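### 4.2 Small things on shared desks

It was Ibrahim Bassey who first suggested, over a late tea in December, that we stop asking people about their filing and ask about the bits and bobs instead – the things that live on a desktop because they have never been given a drawer. The 67 households in Rumden were very generous with their answers.
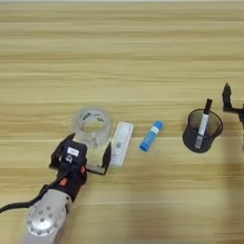
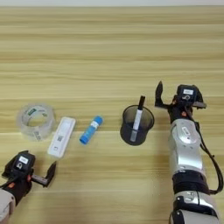
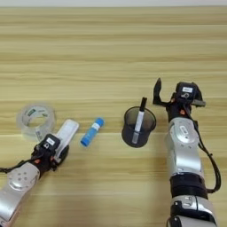
**Figure 3.** Desk items, with the roll of clear tape at the left.

Tape was the item our households most often said they had lost, and 20 of them had bought a second roll while the first was still somewhere in the house. A clear roll like the one in Figure 3, with the wood grain showing through it in the first two views, is easily overlooked on a pale table, and we would gently suggest keeping it beside something bright, such as the blue glue stick in the second view.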